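Notes > Grippers > Handheld

We use cookies to remember your settings. OK / Manage

Two grippers, one long morning

Quick one, typing this before lunch. Finally got the Graltia handhelds and the older Bralermont pair side by side. Same tasks, same table, swap after every block. Wanted to know which one to order more of. Still sort of don't.

First impressions. Graltia is lighter in the hand, trigger is softer. Bralermont feels like a drill. But after 38 runs my wrist liked the drill better, go figure. Softer trigger means you keep squeezing harder to be sure, and then your thumb is toast.

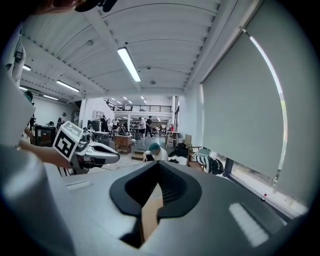

Marker cube on top of the gripper, blind down on the window side.

Tracking next. Cubes are fine as long as one clean face is toward the camera. Roll your wrist too far and the pose jumps. Blinds down helps some, glare on the white faces was killing us last time. Overhead tubes I can live with.

Latency I can't really feel on either. Maybe on the Bralermont, a tiny bit, on release. Might be my immagination.
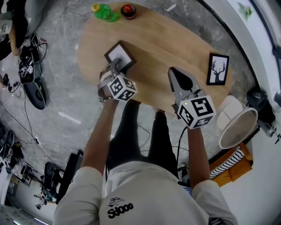
Picture frames are the mean test. Flat, thin edge, nothing to get under. What works for me is one finger tip down on the table first, then slide in, then close. Slow. Rushing it just pushes the frame away from you. Graltia wins this one pretty clearly, 9 clean pickups before I botched one. Bralermont I botched the 2nd.

Cable is still the worst part of both. Runs down the forearm and tugs when you reach. Velcro strap tomorow.

Will do bottles next, and the controller from Ezeani if it shows up in November like they said. Not holding my breath.

Comments

gripnerd75: did you try rubber tips on the Bralermont? made a big diffrence for us on flat stuff

mtl_bench: same wrist problem here. I swap hands every ten minutes

gripnerd75: also which strap, the wide ones slip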